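4.3 The open day as a test of first contact

In January we opened the Bakos lab to the public for one afternoon, and it gave us more to think about than a month of in-house trials. Visitors came in small groups, took a seat at the control desk, and drove the simulated arm in Stustuvlow with a hand controller. We had planned for 100 people. By closing time 286 had tried it, many of them twice!

Each visitor got 90 seconds of free driving before any task was given. We had added this period only as a warm-up, but it became our favorite part of the day. People tilted, swooped, backed away and came in again, and they talked the whole time, so the desk microphone picked up a wonderful running record of what they thought the arm was doing. The view they worked from is the wrist view of Figure 3.
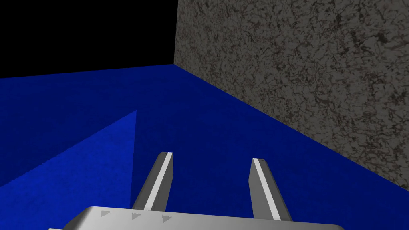
Figure 3. Wrist view in Stustuvlow during free driving, with the gripper open and no objects loaded.

Our main interest was how quickly newcomers build a sense of direction when the camera travels with the hand. In the room view, "left" stays put; in the wrist view it turns with every roll of the arm, and we expected this to be hard going. It was, for a short while. Then most visitors began to steer by whatever stood out. Several used the far corner, where the speckled gray wall meets the blue floor, and tried to hold it between the two fingers as they moved. Others watched the white stripes on the inner faces of the fingers and spoke of them as rails. A few asked about the three small arrows on the palm and whether they were meant to follow them, a question we had never heard from a trained operator.

The session logs, exported through Paltoten, hold 1488 separate comments. We sorted these by what the speaker was using as a reference at the time: the gripper itself, the surroundings, or the hand on the controller. Comments about the hand were common at the start and thinned out fast, which we found very encouraging. The same coding scheme is used for the Mestex trials in Section 5.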